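The white table and what to do about it

By September most shared workrooms have the same problem. The table that looked so clean in the catalogue has picked up a set of brown marks, the shelves have filled from the bottom upwards, and the spare chair has become somewhere to put things down.

White furniture is still what people buy for these rooms. It is cheap, it reflects the light, and a small screw dropped on it can be found again. Clokmont, which fits out workshops and studios, says white tops outsell wood by 3 to 1. The drawback is that every spill shows. Tea, glue and varnish all leave a small brown spot, and once it has dried it is hard to say which of them it was.

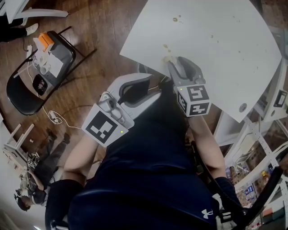 Rasetti would rather have the stains than a cloth over the table, as a cloth slips whenever anyone leans on it and hides the crumbs until they are ground in. A marked table that gets wiped every evening is cleaner than a covered one, in Rasetti's view, and it costs nothing.

For the wiping, warm water with a drop of washing-up liquid deals with most fresh spots. Older ones need bicarbonate of soda mixed to a paste, left for 10 minutes and rubbed off with a soft cloth. Scouring pads take the shine off a white surface, and the dull patch then collects dirt faster than the rest. Rounded corners are worth having in a tight room. They also need wiping underneath, where hands take hold of the table to move it.

Shelving is the next job. The metal kind with perforated uprights suits a workroom because the shelves can be moved up or down as the contents change. Few people ever do move them. They are set on the first day and left, so tall boxes end up lying on their sides and short ones waste half the space above them. It takes two people less than an hour to empty a unit and set it out again. Atel sells spare shelves singly, and one extra is often enough.

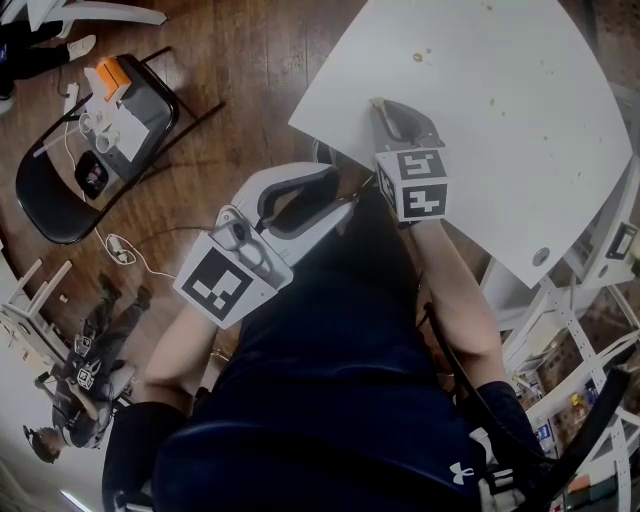 Then there is the folding chair. A chair that is open but not sat on will fill up with paper, small parts and anything that needs charging, and its cable will run over the floor to the nearest plug. A narrow shelf by the socket, 8 inches deep, takes the same things and leaves the chair free. Semwal makes one with a slot at the back for the lead. A plank on two brackets does the same work.

Wooden floors need little beyond a broom, though leads should be lifted before sweeping and put back along the wall.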